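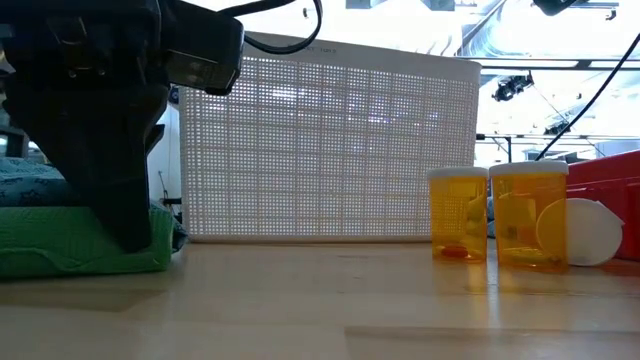 Containers: holes, lids and coloured walls

Retley Science Pages, Materials section
Text: Omerović
Reading level: 9 to 11 years

1. What a container does

A container is an object that holds other things. A cup, a drawer, a sack and a shoebox are all containers. Every container controls what can get in and what can get out. The things that get in or out may be solid objects, liquids, air or light.

The white basket and the two amber bottles in the picture are containers of very different types. The basket is open at the top and has small square holes across its front. The bottles have white lids, and their walls have no holes at all. Both let some light through, but they do it in different ways. This page explains both ways and then looks at air and water.

Words printed in capital letters the first time they appear are listed at the end.

2. Light and walls

Light travels in straight lines. When it meets a wall, three things can happen to it. It can bounce off, which is called reflection. It can be soaked up by the material, which is called absorption. It can also pass through, which is called TRANSMISSION. In most materials all three happen together, in different amounts.

Scientists sort materials into three groups.

TRANSPARENT materials let most of the light through without mixing up its direction. You can see clearly what is on the other side. Window glass is transparent.

TRANSLUCENT materials let light through but change it on the way. Some of it may be scattered, some absorbed. You can see that something is on the other side, and perhaps its shape, but fine detail is harder to make out. Tracing paper is translucent.

OPAQUE materials let no light through. A brick is opaque. So is a wooden tabletop.

The walls of the amber bottles are translucent. The pills at the bottom can be seen through the plastic, and so can their general size. This is useful to an adult who wants to check whether a bottle is nearly empty without taking off the lid.

A wall does not have to belong to the same group all over. The basket has a solid rim along its top edge and a grid of openings lower down. Where there is an opening, light passes straight through the air in the hole. With a bright room behind a basket of this kind, each opening looks like a small lit window, and the plastic strips between them look duller.

3. Why amber?

Amber is a colour between yellow and orange. It is often used for medicine bottles, and the reason has to do with what light is made of.

White light is a mixture of colours. Red, orange, yellow, green, blue and violet are all in it. Sunlight also contains ULTRAVIOLET light, which human eyes cannot see. Blue, violet and ultraviolet light carry more energy than red or orange light. Some chemicals break down slowly when this higher-energy light falls on them. A medicine that has broken down may not work as it should.

Amber plastic and amber glass absorb much of the blue, violet and ultraviolet light, and let through more of the red, orange and yellow. A material that lets some colours through and holds others back is called a FILTER.

A filter also changes how things look to the eye. A white object seen through an amber wall appears yellowish or orange. A blue object seen through it appears dark, as there is very little blue light left to reach the eye. To find the true colour of something, it has to be seen without the filter.

Safety rule: medicine containers are for adults only. Never open one, move one or use one in an experiment, even when it is empty. Never taste anything found in one. If you find a medicine bottle left out, leave it where it is and tell an adult. All the experiments on this page use other things.

4. Lids

A lid closes the opening of a container. There are several ways to hold a lid in place.

A screw lid has a spiral ridge inside it, called a THREAD. The neck of the container has a matching ridge. Turning the lid pulls it down against the rim.

A snap-on lid has a small lip. The lip is pushed over the rim of the container, bends slightly, then springs back and grips. The plastic must be a little flexible for this to work. If it is too stiff it will crack, and if it is too soft it will slip off.

A loose lid is held in place only by its own weight. Saucepan lids are loose lids, and steam can lift them.

A well-fitting lid keeps dust out. It also slows down the movement of air and of water in the air. The amount of water in the air is called HUMIDITY. Biscuits left in an open tin go soft in humid air because they take in water from it. Many dry goods, including flour, salt and tablets, are kept in closed containers.

5. Holes

A basket with holes does the opposite job. Air can move in and out through the sides as well as through the top.

Moving air matters when something damp has to dry. Water on a surface turns slowly into an invisible gas called water vapour. This change is EVAPORATION. If the air close to the surface stays still, it fills up with vapour and evaporation slows down. If the air moves, the vapour is carried away and evaporation continues.

Think of a folded cloth, such as the green one beside the basket. If a cloth is wet when it is folded, the outer layer can dry while the layers inside stay damp, as air cannot easily reach them. Spread out flat, the same cloth has more of its surface in contact with the air. Hung up, both sides are in contact with it. A basket with holes helps, but it cannot do much for a cloth that is packed tightly in the middle of a pile.

Holes have four other effects.

They reduce the mass of the basket, as less plastic is needed to make it.

They let water drain. A basket used for toys at the beach or for rinsing vegetables needs this.

They show part of what is inside.

They set a limit on what the basket can hold. Anything smaller than a hole can fall through it. Rice would run out of most mesh baskets. Socks would not.

Each hole also takes away some material that could carry a load, so the designer leaves strips of plastic between the holes, and these share the load. A solid rim stiffens the top edge, where hands usually grip. Without it, the long sides of a basket would bend outwards more easily when the basket was full.

6. Worked example: the Flurkanska cloth test

The Flurkanska school science club weighed a cotton cloth after wringing it out. The wet cloth had a mass of 233 g. They hung it in a mesh basket, spread over the sides, and left it by an open window. When it was fully dry its mass was 100 g.

Mass of wet cloth: 233 g
Mass of dry cloth: 100 g
Mass of water lost: 233 g - 100 g = 133 g

One gram of water has a volume of one millilitre, so 133 ml of water had gone into the air. That is a little over half a standard measuring cup.

The club then counted the holes in two baskets. The smaller one, a Wandik desk basket, had 484. The larger one had 1,258. A larger number of holes does not prove that more air gets through. The size of each hole has to be known too. A basket with a few wide holes can have more open area than a basket with many narrow ones.

To find the open area of a panel with square holes, use this method.

Measure one side of a hole in millimetres.
Multiply that number by itself. The answer is the area of one hole in square millimetres.
Multiply by the number of holes.

For holes 5 mm wide, one hole has an area of 25 square millimetres. With 484 holes, the total is 12,100 square millimetres, or 121 square centimetres.

7. Experiment A: drying with and without holes

You need: two identical small cloths, one mesh basket, one plastic box with solid sides and a lid, kitchen scales, water, a notebook.

Wet both cloths and wring them out well.
Weigh each cloth and write down the mass.
Fold both cloths once, in the same way.
Put one in the basket. Put the other in the box and close the lid.
Stand both containers in the same room, away from heaters.
Weigh the cloths again after two hours, four hours and one day.
Draw a line graph with time along the bottom and mass up the side. Use a different colour for each cloth.

Keep everything the same except the container. If one cloth were thicker, or one container stood in the sun, the test would not be fair.

8. Experiment B: an amber filter

You need: one sheet of orange or amber sweet wrapper or craft film, white paper, coloured pencils, a lamp.

Draw one thick line in each colour you have and write the name of the colour beside it.
Lay the film over the lines and look at them under the lamp.
Write down which lines look nearly the same, which look darker and which are hard to see.
Fold the film to make two layers and repeat.

Blue lines usually become dark. Yellow lines may almost vanish against the paper, because the paper now looks yellowish too. Two layers absorb more light than one.

Do not look directly at the lamp or at the Sun, with or without the film.

9. Word list

Evaporation: the change of a liquid into a gas at its surface.
Filter (for light): a material that lets some colours through and holds others back.
Humidity: the amount of water vapour in the air.
Opaque: letting no light through.
Thread: the spiral ridge on a screw or a screw lid.
Translucent: letting light through, with some change to it.
Transmission: the passing of light through a material.
Transparent: letting light through so that objects can be seen clearly.
Ultraviolet: a kind of light, invisible to people, with more energy than violet light.

Page last checked: Jan 23, 2018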